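The cloth that goes on the bed

Ingeborg Zwahlen has no dining table. She had one until the spring before last, a heavy round thing with a leaf, and it took up so much of her one-room flat that she had to walk sideways to reach the window. She sold it to a couple from the next village and put nothing in its place.

Since then, anything that needs a large flat surface is done on the bed. Sorting the shopping, laying out a cold supper, picking over fruit, wrapping presents, mending curtains. The bed is the largest piece of furniture she owns and it stands in the best light. All it needed was a cover that would keep the bedding clean.

That cover is a sheet of thin plastic, bought off the roll and cut with kitchen scissors. She keeps several. They weigh almost nothing, they fold down to the size of a paperback, and when one is past saving it goes out with the recycling and she cuts another.

I went to see her in August because I had been trying to do the same thing at home and making a mess of it. My partner and I moved into a studio last year. We had been eating off our knees, and twice I had tipped a plate of tomatoes on to a clean duvet. A friend passed on a leaflet that Zwahlen had written for her housing association, four pages stapled together, called Supper on the Bed. The copy I was given is dated 2023-08-05 and somebody had spilled coffee on it.

The leaflet is short on theory. It begins with how to choose the sheet.

Florist's film is no good, she writes, as it crackles and tears along a crease. Dust sheets from the decorating shop are strong enough but they are sold folded very small, and the folds never come out. What she likes is the soft coloured sheeting sold for party tables. It drapes well, it wipes clean and it is easy to see where it ends, which a clear sheet is not. Colour is a matter of taste. She told me she had worked her way through green and yellow and had come to prefer the pinks and blues, as crumbs and stalks show up on them and get picked off.

The shop she uses is Kukmont, a household supplier with a long counter and a man who cuts to length. The roll she asks for is called Gilla. She buys four or five metres at a time. I had been using bin bags slit down the side, and she was kind about it.

Next comes the bed. My own instinct was to strip it down to the mattress and pull everything tight. Zwahlen does not bother. She leaves the bedding on, gives the middle a push with the flat of her hand to find the high spots, and lays the plastic straight over the top. A soft bed will never be level, and she says time spent smoothing it is wasted. What matters is knowing where the hollows are. Round things go in the hollows. Plates go on the flattest part.

She is firm about the order. Heavy fruit goes down first, near the middle, and its weight pulls the sheet into place. Apples and oranges are best for this. After that come the vegetables, then the plates, and last of all anything cut or wet. If the plates are put down first, the sheet drags when the apples arrive and the plates slide with it. I had been doing it the wrong way round for months. 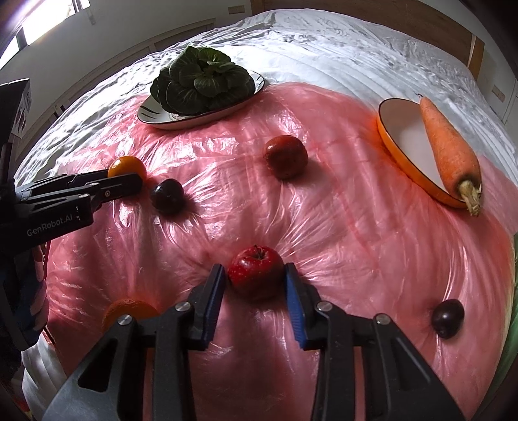
How do you stop round fruit from rolling off a soft bed?
Press a shallow dip into the bedding before the plastic goes on, and set each piece upright with a little space round it. Apples stand well on their base. Oranges are happier beside something that does not move, such as the rim of a plate. Keep everything a hand's width in from the edge of the mattress, and sit down on the bed only after the fruit has been taken off.

The question of sitting comes up a good deal. At a table, people pull up a chair. With a bed, the first guest to arrive tends to drop down on the corner, and the whole supper leans towards them. Zwahlen puts two stools and a floor cushion along the side and points at them before anyone has taken their coat off.

She does not serve soup. She does not serve anything with gravy, or red wine in a stemmed glass, and she had a bad evening once with beetroot. Her usual spread is bread, cheese, boiled potatoes left to cool, cucumber, tomatoes, whatever fruit is cheap, and a cake if somebody brings one. Drinks stay on the windowsill.

Plates should be wide and low. A bowl with a narrow foot will tip as soon as the bedding shifts. Hers are from Gasser, a line of plain tableware that has since been dropped, and she buys odd ones when she sees them second-hand. She has 11 now and does not want more. For a while she tried trays, thinking a tray would make a firm base, but a tray on a soft bed rocks like a boat. Trays went to her sister.

Knives were the part I was most curious about. Thin plastic and a sharp blade over a mattress seemed to me a poor mixture. Her answer is that nothing is ever cut on the bed. Fruit and vegetables go out whole, and anyone who wants a slice takes it to the worktop, which is four steps away. A small nick in the sheet can be mended with clear tape on the underside. A long one means a new sheet.

We spent part of the afternoon setting up a supper from nothing, with me doing the work and her watching from a stool. It took me much longer than it should have. I laid the sheet with the fold across the middle, and she had me turn it so that the fold ran down the length of the bed. I put the potatoes too close together. When I reached over for the far side I leaned on the mattress with my other hand, and two pears came to meet me.

"Walk round," she said. "You have legs."

It is fair to say that the surface has its own charm. Thin plastic over soft bedding creases outwards from anything heavy, and by a window the shiny parts catch the light. Zwahlen says she does not think about that side of it much. Her neighbour's children do, and ask to eat there whenever they visit.

Money comes into it too. Her building has the same small flats on every floor, and the rents have gone up twice. In the leaflet she sets out what a household can save by doing without a table and chairs, and she is careful to call it her own arithmetic. She sold the table and its six chairs for 417 francs. A length of sheeting costs less than a loaf and lasts her a month or so. She had some 4000 copies of the leaflet printed through the association, far too many, and the boxes made a decent bedside table until they were given out.

I asked whether she missed having a proper table. She thought about it for a while. She misses it when she does her tax papers, she said, as the pen goes through. For that she has a drawing board, a Bremotus, which lives behind the wardrobe and comes out once a year.

Clearing up is quicker than I expected. Plates come off first, then fruit, which goes back in the bowl on the fridge. Vegetables that have not been touched go in their paper bags. When only crumbs are left, she lifts the four corners to the middle, carries the sheet to the sink like a sack, and shakes it out. It gets a wipe with warm water and a drop of washing-up liquid, and then hangs over the shower rail. She does not fold it until the next morning. A sheet put away damp will smell, and the smell gets into the bedding the next time it is used.

The bedding itself she changes no more often than she did before. She lifts the duvet, shakes it once, and that is the table cleared.

At home I have since managed three suppers without losing anything to the floor. I bought my sheeting by post, as the nearest Kukmont is an hour away by train, and chose blue. My partner still sits on the corner. We have moved the oranges to the other side.

Copies of Supper on the Bed can be had by writing to the housing association, PO Box 3661. Please enclose a stamped envelope, and allow a couple of weeks, as Zwahlen posts them herself.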